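Notes for the Toft village hall talk: "What's on the table?" (20 minutes, tea after)

**Opening**

Hello everyone! Start with the show of hands – who keeps their potatoes in the fridge? Wait for the guilty ones. Then say I did the same for years and I'm only here to share what I've picked up since.

**Keep things where you can see them** (5 mins)

- I love a table full of fruit and veg. You spot the soft pear before it becomes a brown puddle, and you eat more of it too!
- Mention the Astthorpe allotment glut, October, pears in every bowl I owned.
- Spread things out so air gets round them. One bruised pear will spoil its neighbours.
- Apples give off a gas that hurries other fruit along. Lovely if your pears are hard, bad news if they're ready.

**Sweet potatoes** (slow down, this is the bit people ask about)

- Cool, dark cupboard for keeping. Out on the table is fine for the 2 you'll cook this week.
- Never in the fridge – the middle goes hard and the flavour suffers.
- Don't wash them until you're ready to cook.
- Small pits and scuffs on the skin are nothing to fret over. Soft or weeping patches are another matter.

Pass round the Brenel paper bags. Next slides, pears and mandarins first, then the sweet potato close up.
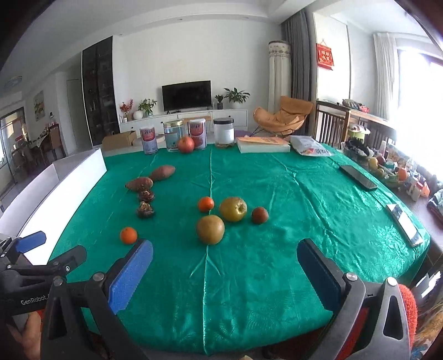
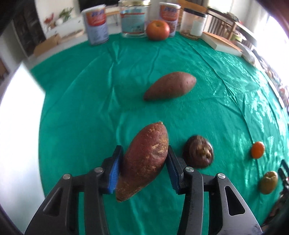
**Likely question:** Do you have to peel a sweet potato before roasting?

The skin is good to eat, so give it a proper scrub, trim the ends and roast it whole or in wedges.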